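Teaching a sink wipe by remote - cloth keeps bunching
posted by silo_kiu, August 14, 2024

Recording demos for a bathroom task. 44 so far, all by remote control. Policy wipes the basin ok but skips the back rim.
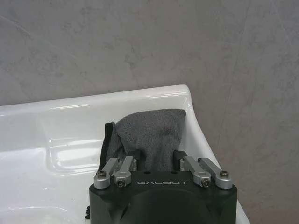
Towel in the gripper, at the rim.

Bara_hands
Slow down at the corner. You're probaly rushing it, and it copies that. I'd get to 100 demos first.

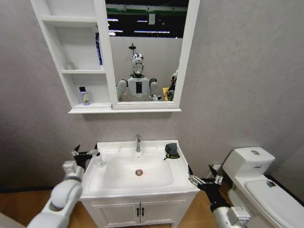 Can I mix hand-guided demos with remote ones? Keep them in seperate sets until each one trains ok.

fimetar
Vary your start pose - mine were all the same, useless.

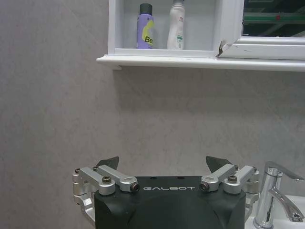 Gripper open, near the faucet.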